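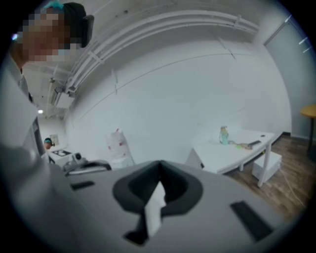
White walls, white ceiling, cable trays overhead. Back room at Skudari, December 8, 2024.

Thread on the ceiling in the back room, for the people who asked how we ended up with trays up there and nothing in the walls.

The building went up as storage. When we took it over there were two outlets in this room and a single pull-cord light. Everything else came in on extension cords across the floor, and people tripped on them.

First quote was to chase the walls and bury it all. Ward Mulder looked at the plaster and said it wouldn't hold up to that. He has been wiring old buildings for longer than I've been renting them, so we went overhead.

The trays hang on brackets fixed to the joists. We bought 104 brackets and have a shoebox of leftovers. If you do this, find your joists first and mark them on the ceiling in pencil. We skipped that for the first run and had holes to fill.

White trays cost a bit more than bare metal. I didn't want to pay it. Ward did the first length in white anyway to show me, and I gave in. Against a white ceiling you stop noticing them after a week.

Pipes were already up there. We painted them to match and left them alone otherwise – moving them would have meant draining the whole floor.

Total for trays, brackets and fittings was $538, from Van der Linden. Labor is separate. That price doesn't include the second delivery, when they sent us the wrong corner pieces and then the right ones.

Corners are the slow part. Straight runs took us a morning. The turns took three days, mostly because I kept changing my mind about where the benches would go.

Paint on the walls is Plisilent flat white, 2 coats. It marks easily. I'd get something you can wipe next time.

Someone asked about dust. Yes, it collects in the trays. I go along with a vacuum on a long hose every February, and that has been enough so far.

Power and data are in separate trays. Ward insisted. Label both ends of every cable before it goes up, even the short ones. I have one up there that I still can't trace.

Next job is the front room, same approach. Endar is lending us the scaffold again, so I won't be on the ladder this time. Will post the parts list when I've typed it up – it's on the back of an envelope right now.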